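Home Issues Authors Submit Search

Sternitance: Papers on Reading and Teaching
March
Rizal Pangaribuan and Aicha Ragab

4. The steward who keeps two sets of books

4.1 What the tale says it is about

The Steward's Reckoning announces its moral three times before anything happens. The narrator tells us in the opening lines that he will speak against false measures, tells us again after a long complaint about the price of barley, and tells us once more when he has forgotten that he already did. A reader who misses the point has only himself to blame. Most of the critics we surveyed have taken the narrator at his word. Groder's long essay treats the tale as a sermon with a story stuck in the middle, and finds the story a little too lively for its job.

We think the liveliness is the job. The steward, Samir, weighs grain for a lord who is never home. He keeps one book for the lord and one for himself, and the tale spends far more of its energy on the second. We learn what ink he uses. We learn that he rules his margins by hand and is vain about it. The lord's book gets a single line, and that line says it was dusty.

4.2 Honesty as a craft

The odd thing about the second book is that it is completely accurate. Every stolen measure is in it, with the name of the tenant it came from. Samir lies to everyone in the village of Pletport and tells the truth to a ledger. Earlier readers put this down to plot convenience, as the book has to be found if he is going to be hanged. But the poet had easier ways of hanging him. There is a suspicious miller in line 30 who could have managed it by supper.

What the ledger gives us is a man who respects the act of recording while having no respect for what he records. He would be ashamed of a wrong sum. He is not ashamed of the theft. The tale's first audience would have known the type, and anyone who has served on a department budget review will have met him too.

Pangaribuan (in an earlier paper, which he now thinks was too kind) argued that the ledger is a kind of confession, and that Samir half wants to be read. Ragab has never believed this. Her view, which has more or less won, is that a confession needs someone to hear it, and Samir writes in a private shorthand he has made up himself. The priest who finds the book can't read it. He has to ask Samir to translate, and Samir, who cannot bear to hear his entries garbled, does so, word for word, and is convicted by dinnertime. It is the funniest passage in the poem and nobody in it laughs.

4.3 The lesson in the classroom

We taught the tale to two groups of first-year students, one of 21 and one of 19. Both were asked to write a page on what Samir did wrong. The answers were sensible and dull. He stole. He lied. He let the miller take the blame for the short sacks. One student added that he had poor password habits, which we have decided to count as a reading.

We then asked for a second page, on what Samir did well, and the room got uncomfortable. Several students in the larger group objected that the question was a trick. It was, slightly. The pages that came back were much better than the first set. They noticed the ruled margins. They noticed that he never shorts a widow, and that he records this in the same flat voice as everything else, so that we can't tell whether it is mercy or bookkeeping. Nine of them wrote that they would hire him, with supervision.

The standard teaching notes would call this a failure. They want the student to come away saying that greed is bad, a position our students held before they arrived. What they didn't hold was any idea of how a careful person goes wrong carefully. The narrator, with his three announcements, is no help there. He is selling a lesson about measures and hasn't looked very closely at the man holding the scale.

A word on the ending. After the hanging, the narrator asks for money. He says it is for candles. Groder reads this as a late addition by a scribe, and the handwriting may support him, but we would be sorry to lose it. The narrator has just spent an evening condemning a man for skimming off the top, and he passes the hat without a pause for breath.

Figure 1
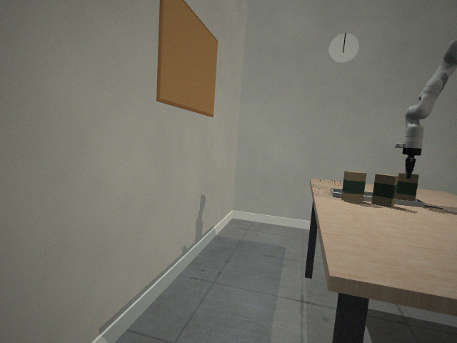 The request for candle money also changes how we hear the barley complaint near the start. On a first reading it is padding. On a second, it sounds like a man who has priced his sermon in advance, and we take up that question in section 5, along with the miller, who deserves better than he has had from us so far.

Related papers
The Miller's Alibi: Blame and Short Sacks
Who Pays for the Candles? Narrators Who Ask for Money
Private Shorthand and Public Sin
Teaching the Tale Without the Moral
Absent Lords, Dusty Books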